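The bog that goes up and down

Wednesday, August 7, 2024

Bulline Moss has spent the summer sinking, and we are delighted to report that this is normal.

For new readers, the Moss is 345 hectares of raised bog on the landward side of Trumholm, bounded by a drain, another drain, and a road that was level when it was built. Peat is mostly water held together by dead plants. When there is plenty of rain it swells, and when there isn't it slumps, so the whole surface goes up and down through the year like a very slow chest. People who work on bogs call this breathing, and say it with a straight face.

Until last year we measured it with iron rods driven through the peat to the clay underneath. A collar sits on the surface, the rod stays put, and somebody in waders reads off the difference. It's an excellent method. It tells you what the bog is doing at the rod, on the days when somebody was willing to walk to the rod, give or take the dent their boots made on the way.

The radar maps were meant to deal with all that. A satellite passes over, sends down a pulse, and records what comes back. On a later pass it does the same from very nearly the same spot in the sky. Line the two up and the change in the timing of the echo gives you the change in the height of the ground, down to a few millimetres on a good day. Bogs don't have many good days, but we'll come to that.

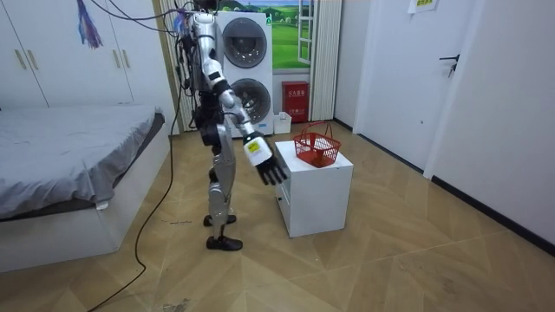 Can the satellite see through cloud?

Radar passes through cloud with very little trouble and works just as well at night, so a wet week at Trumholm doesn't leave a hole in the record the way it would with ordinary satellite photographs.

That was the selling point, given our weather. What the brochure was quieter about is heather. Radar likes things that stay where they are: roofs, rocks, pylons. It compares one pass with the next, and if the twigs and leaves that sent back the first echo have grown, died, blown over or been eaten by sheep, the comparison turns to fuzz. Our first map of the Moss had a beautifully clear road, a beautifully clear pumping shed and, between them, something resembling a television with the aerial out.

The cure is patience and a lot of passes. Ilia, the processing software we settled on in June after trying two others, doesn't insist that each patch of ground behaves itself all year. It takes whatever short stretches are usable, pairs passes close together in time, and stitches the results into one long record. It also takes the better part of a weekend to run and reports its progress as a row of dots. We have grown fond of the dots.

We also have reflectors. A reflector is a metal corner, three plates meeting at right angles, which sends the radar pulse straight back the way it came and so shows up on the map as one bright, dependable speck. We have put out 5 of the Sakamoto pattern, a small one meant for soft ground, each on a wide footing so that it rides up and down with the surface. Rain collects in a corner if you let it, so there's a hole drilled at the bottom of each. Moss collects in the hole. There is now a stick for the moss.
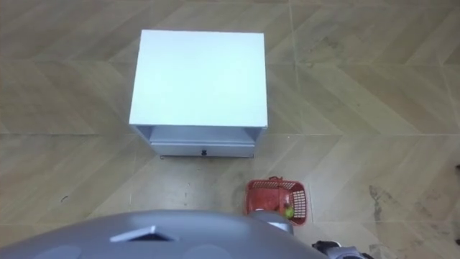

Each reflector stands beside one of the old rods, which means the waders haven't been retired after all. We did hope. But a satellite record with nothing on the ground to check it against is just a confident opinion, and we have enough of those at the annual meeting.

So what does the record show? Between the wettest part of the winter and the end of June, the middle of the Moss dropped by 70 millimetres. The edges along the old drain dropped less, which sounds like good news and isn't. Healthy peat is springy. The edges have been drained for so long that the peat there has packed down and gone stiff, and it can't rise much in winter or fall much in summer. A bog that barely moves is a bog in poor shape, and a large swing in the wet middle is what we'd like to see more of, provided it comes back up. If the low point creeps lower from one year to the next, that's the peat being lost, and we shall be writing a different sort of item.

The northern end is harder to read. The rods there say one thing and Ilia says another, and the gap is too big to blame on boots. Our best guess is a sudden drop during the dry spell. The radar measures change as a fraction of its own wavelength, and if the ground moves too far between two passes it loses count and starts again from the wrong place, like somebody on a staircase in the dark. We are re-running that section with closer pairs. Dots are expected.
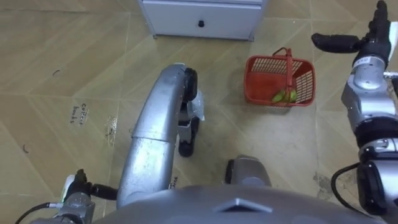
Several of you asked why the maps on the website look so blocky when the heights are given in millimetres. The two things are separate. The height is measured finely, but each value is an average over a whole square of ground, and the squares are big enough to lose a tractor in. Look at the tiled floor in the picture, with its thin dark grout lines, and imagine being allowed one number per tile. The red basket would go into the sum along with whatever bit of floor shared its square, and you'd get back a single figure with no hint of a handle. A narrow ditch on the Moss gets the same treatment. It pulls down the value for its square very slightly and otherwise vanishes, so please don't use the maps to plan a walk.

The full set of maps for the first half of the year will go up once the northern end has been sorted out. Rod readings carry on as before, on the first dry morning of the month or, failing that, the least wet. Bring your own waders if you have them. The spare pair leaks at the left knee, and the bog, at present, is low but by no means empty.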